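From the lab manager's desk: where the equipment money is going

It's budget season again, which means I have had the same spreadsheet open since May and I can now recite the freight charges from memory. Several of you stopped me in the hallway to ask what we're buying, so I'm going to put it all down in one place and then you can all stop me in the hallway to argue about it instead.

First, the big one. We are not replacing the two-arm robot this year. I know, I know. Dalibor Kadlec made a very good case for a second complete machine, and I took his case upstairs, and it came back down with a polite note on it. What we did get is a refurbishment budget for the machine we have, plus a decent parts line. The arms go in for service one at a time, so the household chores program will be down to one arm for four weeks in total. If your work needs both arms, please talk to Tayla Baxter now and get your dates on her chart. She has colored pens and she is ready to use them.

Second, grippers. This is where I want to spend real money. We've been running on a single pair, and every time a finger pad wears through we lose an afternoon and somebody's temper. I asked for quotes from Larus and from Beneš. Larus was cheaper on the grippers themselves, but their spare fingers are sold only in boxes of 40 and the box costs more than my first car. Beneš will sell us singles, and their lead time is shorter too. So we're going with Beneš: one more matched pair, and a drawer of spare fingers that lives in the parts cabinet (the locked one — ask me for the key, please don't pry it again).

Third, cable management! I got teased for giving this its own line and I'm keeping it anyway. Arlindo Cordeiro went through the repair log and found that cable snags stopped more sessions than software did. Sleeves, clips and strain relief for both arms come to less than one service visit. It was the easiest signature I've gotten all year.

Fourth, and this is the part people forget to budget for, the ordinary stuff. Brooms, dustpans, buckets, mops, sponges. We go through a lot of it, and the chores people want variety on purpose: long handles, short handles, skinny poles, fat ones. Maarja Sepp has been buying these out of her own pocket and handing me receipts in an envelope, which has to end. There's now a consumables account with a card attached. Maarja has the card. Keep your receipts, write the task name on the back, and try to buy two of anything that works well, so that when the first one breaks you don't spend a week hunting for its twin.

I went along to see the sweeping work before I settled on these numbers, and I'm glad I did. On paper it's one line that says "floor care tasks." In person you see that it takes both arms, with one gripper on the dustpan pole and the other on the broom, and all the real trouble is in keeping the two of them lined up over a tile floor. It made the matched pair of grippers very easy to defend.
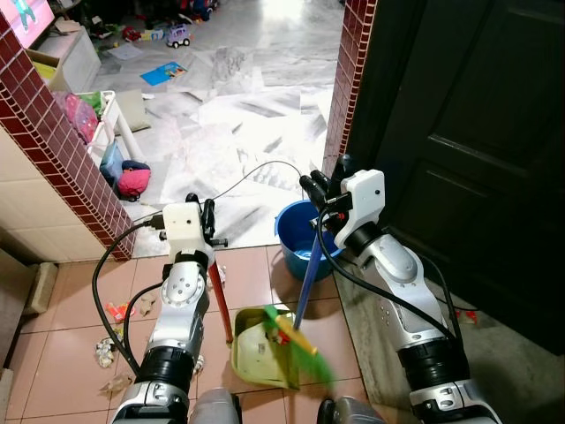

Sweeping in a doorway: green-bristled broom in one gripper, dustpan in the other.

A few things didn't make the cut. The mobile lift from Brorthorpe is off the list until next year, mostly over delivery costs. So is the second workstation, though Kvido Štěpánek has talked me into more memory for the old one, and he says that will hold him. The Plundinen site asked for its own set of floor tools so they can stop borrowing ours, and that one I did approve, with a storage rack thrown in.

If you want something added, I need three things in the email: what it is, what it costs with shipping, and which task stops without it. A link to a shopping page with "!!!" in the subject line is lovely to receive but I can't attach it to a purchase order. Room 44, most mornings before ten, if you'd sooner come and plead in person. Bring the quote with you.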